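Girnasside water main work to start in April

Daleo will replace 212 meters of cast iron water main in Girnasside, beginning in April. The existing 6-inch pipe will be swapped for ductile iron of the same diameter. Supply to 116 properties will be shut off for up to 500 minutes during the changeover — notices go out beforehand.

Gomero Street will be closed to through traffic between Ojo Lane and the pump station. Bus stops on that section will be out of service until the trench is backfilled and paved.

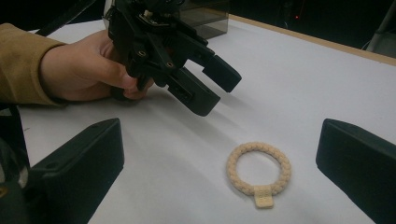
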